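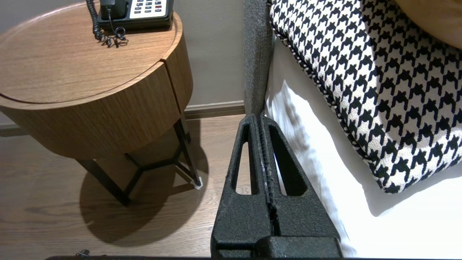
The phone on its round bedside table. Yes, it has a cord.

Questions I get about the guest room

I rent out the upstairs room at my place, Stomen House, and I've been answering the same emails for so long that I finally typed it all up. If yours isn't covered, write to me and I'll add it (I do read everything, just not before coffee).

Is it really just you running the place?
Mostly, yes! I'm Mavis Lindqvist and I live downstairs. My neighbor Yolanda Haddad does the changeovers when I'm away, and she has keys, so if a woman with a huge laundry bag waves at you from the porch, wave back.

What time can I get in?
Any time after 3. If your flight lands early, tell me and you can leave your bags in the front hall. Checkout is 11, and I'm pretty firm on that one when somebody else is coming the same day.

Will my cell phone work?
Downstairs, sure. Upstairs depends on your carrier and, I swear, the weather. The wifi reaches the room fine and most people call over that. You can also use the desk phone for any local call, no charge. Long distance needs a calling card.

How do I reach you at night?
Pick up the desk phone and dial 30. It rings in my kitchen. Please do call if the heat quits or you smell something odd. Please don't call to ask about the wifi password at 2 a.m., it's on the card inside the closet door.

Can I bring my dog?
One dog, house-trained, and let me know ahead of time. I don't charge a pet fee. I can't take cats, and I feel bad about it, but my sister visits a lot and she swells up like a balloon.

Is there breakfast?
There's bread, butter, jam, eggs and a decent coffee maker in the shared kitchen and you help yourself. I bake on Sundays if I'm in the mood. For a real sit-down breakfast walk over to Nieminen, they do a rye pancake I think about more than I should. Get there early, the line is no joke.

Where do I park?
On the street, either side, free. The exception is street sweeping, which starts up again in May. There are signs, and the tickets are not cheap!

Are the stairs steep?
They are, I won't sugarcoat it. One flight, with a rail on the right going up. If stairs are a problem for you, ask me about Xiomara Kincaid's ground floor place two blocks over. It's lovely and she's easier on checkout times than I am.

What if I have to cancel?
Tell me a week ahead and you get everything back. Less than that and I keep one night, unless I manage to fill the room, in which case you get that back too.

Do you take long stays?
Up to a month, in the off season. Email me for the rate. I'll need a $500 deposit and you'll have to strip the bed yourself every week or so, clean sheets are in the hall closet.

Last updated Feb 27, 2021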